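**Leaving a fixed tariff early: worth the exit fee or not?**

**prado_pete**
Morning all. I'm on a two year fix with Truvari and I've got seven months left on it. Prices have come down a fair bit and Mivano are offering something a good chunk cheaper, but Truvari want 200 quid to let me out (that's both fuels together). I've done the sums on the back of an envelope and I keep getting a different answer, which tells you all you need to know about my sums.

We're a three bed semi, gas boiler, two adults and a teenager who thinks the shower is a place to live. Would you pay up and go, or sit tight?

**marrowfat**
Sit tight. Seven months includes the whole summer when you hardly use any gas, so there's not much to save on. I paid to leave once and spent the next year working out that I'd saved enough for a takeaway.

**hnautiyal**
I'd want to see numbers before saying that, marrowfat! Pete, what do you use in a year? Don't go by what your direct debit is, that's just what they fancied charging you. There's a figure on the second or third page of the annual statement.

**prado_pete**
Right, found it. The Truvari one has my electric for the last six months at 1,725 units. Gas I can't find at all, they've put it in some other document that wants a password I set up in the loft conversion era.

**hnautiyal**
OK so that's electric for half a year, and it'll be the winter half if your statement came in March. Take the difference in pence per unit between the two tariffs, times it by what you'll use before your fix ends, then do the same for gas, then the standing charges. People always leave out the standing charges and they're sneaky, mine went up on a "cheaper" deal and ate half the saving.

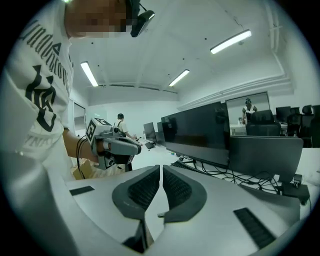
Anyway, standing charges. Get both of them written down side by side, electric and gas, and multiply the gap by the number of days you've got left. On my last switch the new supplier was 27p a day dearer on electric alone. I nearly missed it because the unit rate was in massive letters and the daily charge was down in the grey bit with the complaints address.

(Harish, by the way, if anyone's wondering what the h is for. I did post here years ago under a different name and lost the login.)

**tansy_lane**
Has anyone mentioned ringing them? I rang mine when I was in the same boat and asked if I could move to one of their own newer fixes, and they did it with no fee at all. You stay with the same lot but get the lower rate. Took twenty minutes on hold with the pan pipes and then it was all done in five.

**marrowfat**
Depends on the supplier, they don't all do that. And they'll try to sell you boiler cover while you're on.

**tansy_lane**
Well yes, you say no thank you. It's still free to ask!

**prado_pete**
Never thought of that, cheers tansy. I'd sort of decided they were the enemy.

**gl_wick**
I'll disagree with most of this and say pay the fee if the maths is even slightly in your favour. I was with Prinero and hung on to "avoid the fee", then by the time my fix ended the good deals had all gone and I ended up on something dearer. You're buying the new rate for its full length, the seven months is only part of it.

**marrowfat**
That's guessing though. Prices might be lower again by then and he'd be stuck in the new one with another exit fee.

**gl_wick**
Might be. Might be higher. I sleep better knowing.

**hnautiyal**
You're both right, annoyingly. Pete, do check whether the Mivano one has an exit fee too. Also there's usually a window near the end of a fix when you can leave without paying, so put that date on the kitchen calendar whatever you decide.

**prado_pete**
Update! Got into the gas document in the end (password was the dog). Did it Harish's way, standing charges and all, and if I go now I'm 31 quid worse off over the seven months. I was expecting it to be miles ahead. Also my account is 877 in credit?? Is that normal?

**tansy_lane**
Blimey, no, ask for some of that back when you ring. Read your meters first so they can't argue.

**marrowfat**
Told you to sit tight :)

**prado_pete**
You did. Ringing them at lunch, will report back on the pan pipes.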